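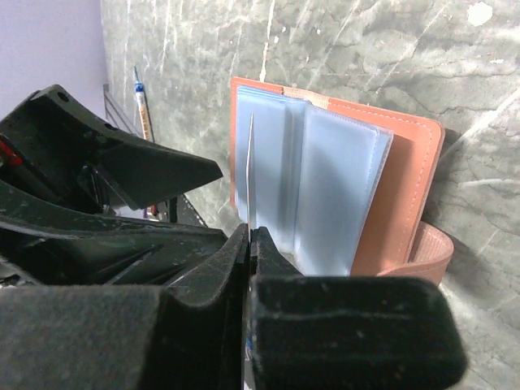
Neltwood Screen Market Listings

A data card for the open edition

What's in it

Neltwood is a collection of project listings from regional film and television markets: the short catalog entries that producers write when they bring a series, a feature or a documentary to sell or to find partners for. There are 3000 listings, drawn from 190 printed and online catalogs across 7 market seasons. If you like reading loglines as much as we do, you are going to lose an afternoon in here!

Each listing is one row. The text is kept as the catalog had it, typos and all, apart from line breaks and hyphens left over from page layout.

Fields

listing_id: a plain number, never reused
market: Collulbridge, Ortner or Drutus
season: 1 to 7, counted from the first season we hold
title: working title as printed
format: feature, series, short run, documentary, animation, kids, other
logline: the pitch, usually one or two sentences
stage: development, financing, production, finished
seeking: what the producer asked for (presale, co-producer, distributor and so on)
language: original language of the project
rights_note: free text, often empty

Files

listings.csv has everything. catalogs.csv tells you which catalog each row came from and which pages it was on. The two join on listing_id. Both are UTF-8 with commas and double quotes, and they open fine in a spreadsheet as long as you import the title column as text (a few titles are just numbers, and one starts with an equals sign).

How it was put together

The Collulbridge catalogs came as clean PDFs, bless them. Ortner printed on glossy paper in two columns until season 4, so those pages were scanned, run through text recognition and then read by a person against the original. Drutus sent a spreadsheet export with its own format codes, and we mapped those to ours. The mapping is in the notes folder.

Things to watch for

The same project can show up in several seasons under different titles. We didn't merge these, and following a project from "development" to "finished" under three names is one of the real pleasures of the set.

Drutus skipped its kids section in season 5. Zero rows there means no section was held.

"Seeking" is what was asked for in print. Nothing in the set says whether a deal was made.

Good uses

Counting genres over time, studying how pitches are written, teaching a class on catalogs, testing a search tool on short text. Someone charted every logline with a lighthouse in it and we loved that.

Changes

August: season 7 added for all three markets, page numbers fixed for Ortner season 2, blank languages now say "unknown".

Corrections are very welcome. Please send the listing_id and the catalog page with your note.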